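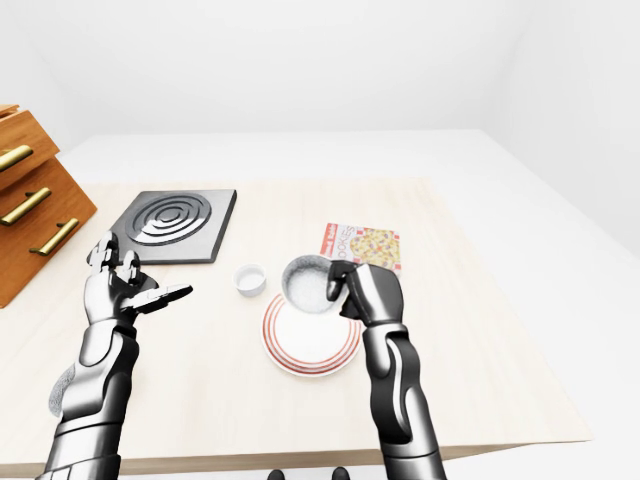

**Nirotley opens its practice kitchen to other people's robots**

Sonport, November — Nirotley has put its simulated kitchen up for sale, having run out of reasons to keep it to itself. The package, called Plistholm, gives developers of two-armed robots somewhere to rehearse household jobs before anyone lets them near real crockery.

Plistholm comes with 12 tabletop tasks, from opening drawers to handling a bowl of something white and granular over a striped plate. There are ramekins, trivets and a box of cookies, which remains the most requested item in the catalogue and cannot be eaten.

"Our customers used to test on real tables," said Wolfram Tiedemann, who leads the product team. "They bought a great many plates. We have nothing against the plate trade, but it did seem a slow way to learn how to hold a bowl."

Each task can be restarted from the same position as often as required, or shuffled so that the robot can't simply memorise where the trivet lives. Both hands are driven finger by finger. A replay tool lets users go back over a failed attempt at quarter speed, which the company describes as useful and the trial users described as humbling.

Lungile Nel ran the early trial with 5 robotics teams. "The drawers caused the most swearing," she said. "We've since made the handles easier to adjust. Granules are still hard. We'd sooner say so now than have you ring us up about it."

Plistholm is sold as a yearly licence in 2 versions, Bench and Full House. Bench covers a single workstation. Full House adds shared scoring, custom objects and a support line staffed until 5 in the afternoon, Sonport time. Teaching departments can ask for a reduced rate.

A 13th task, involving a teapot, is in preparation. Nirotley is not giving a date for it — the lid keeps coming off.

**Press and trial requests:** Ruan Mnguni, Nirotley press desk, Sonport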